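Notebook, July, the small jewellery sorting

Started after lunch. Task on the board reads "sort and store small personal items, bedroom, jewellery". Andor wrote it and then went to Jarnutham for the afternoon, so whatever he meant by "store" is my guess.

I don't believe in the heart box, and I'm putting that down first so that it's on record before I've used it for an hour and got fond of it. It's a shape for giving somebody, and a poor one for keeping things in. A heart has two lobes and a point. Rings collect in the lobes, chains go to the point and knot themselves there, and you end up tipping the whole lot into your palm to find one earring. A square tin with a bit of felt in it would do the job better and cost less. Garnet disagrees. Garnet likes the box.

Second doubt: the bed. We said at the start of the Lemirberg work that small stuff gets sorted on a plain tray. The bedspread is lovely if you like that kind of thing (patchwork print, paisley next to tiles next to chevrons, pretend stitches printed along the joins) but it's about the worst ground I can think of for finding a dropped stud. Dark red cord on top of all that pattern is just one more bit of pattern. I asked for the grey sheet. The grey sheet is in the wash.

Sorting rule as agreed this morning, copied from Etelka's sheet:

Rings and anything hard and small go in the box, lid left open until the end.
Cord and braid stay out and get looped flat.
Anything with a charm goes in last, upright if it will stand, so the charm doesn't scratch the others.
Nothing gets forced.

I have no quarrel with the first two. The third I think is wishful. A ring with a disc hanging off it doesn't want to stand, it wants to lie down with the disc underneath, and I don't see what is gained by arguing with it. The fourth is the sort of rule that gets written when someone has already bent something.
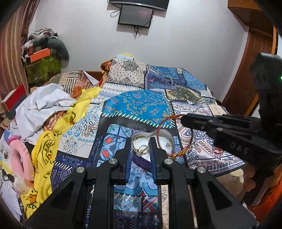 Asmaa says the cord should have gone first, before anybody opened the box, and that she would have hung it on a hook and been done with it. A loop that size will catch on whatever is nearest, she says, and the nearest thing is always the one you don't want dragged across a bed. She also thinks I'm being unfair to the heart.

On the cord I think she's right, and I've changed the order for the next go: cord, then the plain things, then the charm. On the heart I'm not moving. I'll grant that the white lining is useful. Silver shows up on it well enough, even the tiny sparkly piece, which on the bedspread would have been gone for good. Gold shows up better still. That is a point in favour of white linings and I'd like it in a square tin, please.

The twisted cord worries me more than the jewellery does. It has a golden-yellow braided section, and I can't tell how much handling that will stand before it starts to go fluffy. Lajos swears the Gbeho cords never fray. I've heard that said of every cord I have ever owned. Will look at the braid under the lamp at the end of the month and write down what I see, whichever of us it suits.

Storage, since that is half of what's on the board. Three suggestions so far: back in the drawer, on the shelf, or in one of the Urkora trays with the lids. The drawer is a bad idea, it sticks, and you have to yank it, and everything inside jumps. The shelf is fine until someone dusts. The trays are dull and would work, so I expect we'll choose the drawer.

To do:
Ask for the grey sheet back, and a second one.
Find out from Andor what "store" means.
Small hook for the cord, screw-in, 40 mm if there is one in the tin.
Try the charm lying down. Compare with standing up. Etelka to judge, not me.
Price a square tin. Garnet needn't know yet.

Stopped at 4.10, the light was going behind the building and I couldn't tell teal from navy any more.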